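Zikell House Residents' Association
Minutes of the Kitchen and Shared Areas Meeting
December 5, 2023, ground floor sitting room

Present: the Chair, the Secretary, the floor representatives for the first, second and third floors, and the representative of the managing agent, Pusent Lettings.
Apologies: received from the fourth floor representative.

1. Minutes of the previous meeting

The minutes of the previous meeting were read and agreed as a correct record, subject to one amendment. Under item 4, "the small freezer" should read "the small fridge". The Secretary will correct the file copy.

2. Matters arising

2.1 Window catch, first floor kitchen. The managing agent confirmed that the catch has been replaced. The first floor representative reported that the window still sticks in cold weather. The agent will ask for the hinge to be looked at when the contractor next attends.

2.2 Noticeboard. The key has been found and is held in the office. Notices more than two months old have been taken down.

2.3 Delivery parcels. The arrangement with the shop on the corner, Kurtuluş Grocery, continues. Residents are asked to collect within two days, as the shop has limited space behind the counter.

3. Finances

3.1 The Secretary reported a balance of £3,299 in the shared areas account. No large bills are outstanding.

3.2 A quotation of £900 had been received from Sillier Joinery for a run of open shelving in the third floor kitchen. Members noted that this was higher than the figure discussed in June. The agent explained that the earlier figure did not include fixing to a tiled wall. It was agreed to ask Sillier whether a shorter run would reduce the price, and to defer a decision until the reply is received.

3.3 The third floor representative asked that the minutes record her floor's preference for shelving over a further cupboard. So recorded.

4. Laundry room

4.1 Complaints had been received about washing left in machines overnight. It was agreed that any load left more than 30 minutes after the end of a cycle may be moved to the table by the next user. A notice to this effect will be put up.

4.2 The request for a second drying rack was approved.

5. Bicycles in the rear hall

The agent reminded members that the rear hall is a fire exit and must be kept clear. Two bicycles remain there without labels. Notices will be attached to both, and the agent will remove them to the yard if they are not claimed by the end of the month.

6. Kitchens: crockery and worktops

6.1 The Chair introduced this item, which had been held over for want of time. The main concern was the third floor kitchen, where bowls and plates are being kept on the worktop for lack of cupboard space, and the length of counter left for preparing food is short.

6.2 It was agreed that the grey checked mat should remain the place for bowls and plates in daily use. Plates should be stacked together towards the wall, and bowls kept apart from them so that each can be picked up without moving the others.
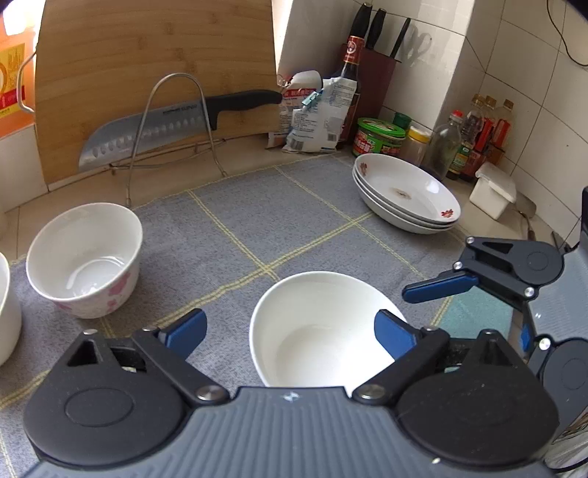
6.3 Members considered whether the blossom bowls should be kept for general use or returned to the cupboard. Views differed. The first floor representative felt that patterned pieces were more likely to be missed if broken, while the third floor representative said that residents liked using them. It was resolved that they stay in general use.

6.4 Stained plates. Any plate found with a mark on it should be washed again before it is returned to the stack. Plates whose marks will not come out after soaking may be set aside for use under plant pots.

6.5 Knives. The large knife is to go back on its wire stand in front of the bamboo board, with the remaining knives and the scissors in the dark red block. The agent asked that no knife be left in the sink in any of the kitchens. Agreed.

6.6 Jars and bottles. Sauces and condiments may continue to stand in the tiled corner. Residents should write their floor and room number on anything they do not wish to share. The Secretary will supply a marker pen and a roll of labels to each kitchen.

6.7 Carrier bags. Bags should be folded and put away after shopping has been unpacked. A hook inside the sink cupboard was suggested – the third floor representative will see whether there is room for one.

Action: Secretary (6.6), third floor representative (6.7).

7. Any other business

7.1 The second floor representative asked whether the hall light could be left on later in the winter months. The agent will check how the timer is set and report back.

7.2 A resident had written to ask that the recycling bins be turned so that the lids open away from the wall. Agreed without discussion.

8. Next meeting

The Secretary will circulate dates once the reply from Sillier Joinery has been received. Items for the agenda should be left in the office postbox.

The Chair closed the meeting.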